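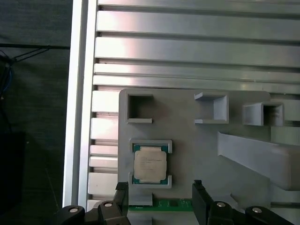
Questions I get asked about the CPU holder plate

What is it for?
It's a printed plate that keeps a desktop processor in one place on the bench, with a bracket for the chip and some square open-topped pockets for whatever else you like. I got fed up with chips sliding about in a saucer (yes, a saucer) and drew the first one back in February.

How does the bracket grip the chip?
Two raised clips, one round the top edge and corners, one round the bottom. The sides are left partly open so you can get your fingertips in and lift it by the edges. Please don't lever it out with a screwdriver!

Does it have to go on an aluminium frame?
No, mine does because I had slatted profile left over from building my bench, and I love the stuff. A flat board is fine too, as long as it doesn't wobble.

What did you print it in?
Grey PLA, 93 grams of it on my printer. I've not tried anything fancier. Gaëtan Barbier printed his in PETG and had to sand the clips a bit, so do a test piece first.

My chip is too tight. Help?
Don't push! Scale the bracket up a touch and leave the pockets alone. I went through 2 versions before I liked the fit, and the file called Illach is the one to use.

Is it safe against static?
Ordinary PLA isn't an anti-static plastic, so no promises. I wear a wrist strap and I'd do the same if I were you.

Can I buy one ready made?
Sorry, no. More than 200 people have downloaded the file now and I'd never keep up with the posting. If you print one, do send me a photo, I really enjoy seeing them.

Killian Masson
Last updated October 23, 2021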